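Working Rules for a Humanoid Robot in a Furnished Bedroom: Project Report, Group 2

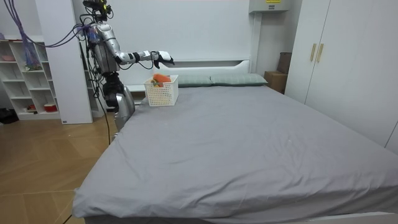 Reading time: 2 minutes

1. Purpose

The Grorko project covers tidying tasks in a home setting. Our part was to write the working rules for the bedroom area and check that a new student could follow them without help. The published safety standards we read were written mainly for factory cells with fences. A bedroom has soft surfaces, narrow gaps and people who sit down wherever they like, so we took the general principles and rewrote them for this room.

2. Setup

The robot works from beside the bed, reaching over the mattress to a white plastic basket near the pillows. The basket has perforated sides and holds one orange object. Cables run down over the robot's torso and on toward the floor. Cable routing was the subject of our longest discussion and takes up the largest share of the rules.

3. Rules adopted

3.1 No person sits, kneels or leans on the bed while the arm is powered.

3.2 The operator stays within reach of the stop button and holds no other item.

3.3 Arm speed over the mattress is limited to 400 mm per second. During hand closing the limit is 30 mm per second.

3.4 Cables are checked by hand before each session, from the shoulder down. Any cable lying on the walking path is moved before power-on.

3.5 A session ends after 900 seconds of powered time - a new check is needed before the next one.

3.6 Wardrobe doors stay shut during motion.

4. Review

The draft was read by the Climosberg lab on 6th July. They asked for rule 3.2 to name a single operator, and we agreed. They also asked for a floor marking around the bed. We have left this open, as tape on the parquet needs permission from the building office.

5. Open points

Rule 3.3 sets speed but not contact force. The Tian hand controller logs motor current only, and we had no method for converting this to a force at the fingertip. The Flovari test rig should be available in September - the next group should start there and update 3.3 with a measured value.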